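La parada del brazo izquierdo: galería de una avería en simulación

Hola a todos, y gracias por la paciencia con la que habéis esperado estas capturas. Muchos me escribisteis después de leer mi nota sobre el fallo de Ketero, el entorno de simulación que usamos en Urkari, y os debía por lo menos algo que mirar mientras os lo cuento con calma (ya sabéis que me enrollo).

El fallo, en pocas palabras: en 6 de los 15 ensayos del robot de dos brazos, el programa dejó de recibir la posición del brazo izquierdo en el paso 594 y siguió dando órdenes al derecho tan tranquilo, como si su compañero le estuviera contestando. En una simulación se pierde una tarde y poco más. Con un robot de verdad y una persona al lado habría sido un susto muy serio, y por eso preferí parar toda la tanda hasta entenderlo bien.

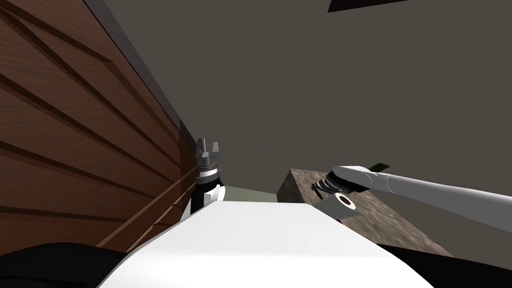

El brazo izquierdo, junto al armario de madera; el derecho, sobre el bloque de piedra. 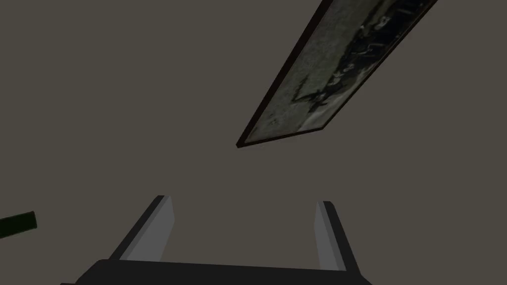 Pinza abierta y vacía, con el cuadro de la pared al fondo.
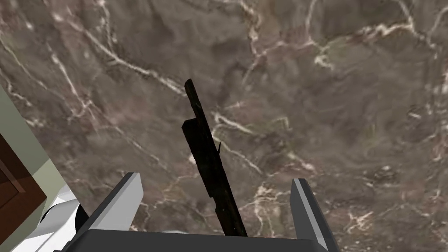 Tercera captura: la pinza con un objeto oscuro y alargado entre los dedos, sobre el mármol veteado.

El culpable resultó ser un contador que heredamos de Vimport y que se quedaba atascado sin avisar. Lo hemos cambiado por una comprobación cada 30 pasos: si uno de los brazos no responde, se detienen los dos. ¡Qué alivio cuando lo vi por fin en el registro! Todavía me queda repetir la tanda completa y revisar el botón de parada del panel, que me tiene un poco mosca, pero de eso ya os hablaré en otra entrada.

Maite Villalobos
2024-01-11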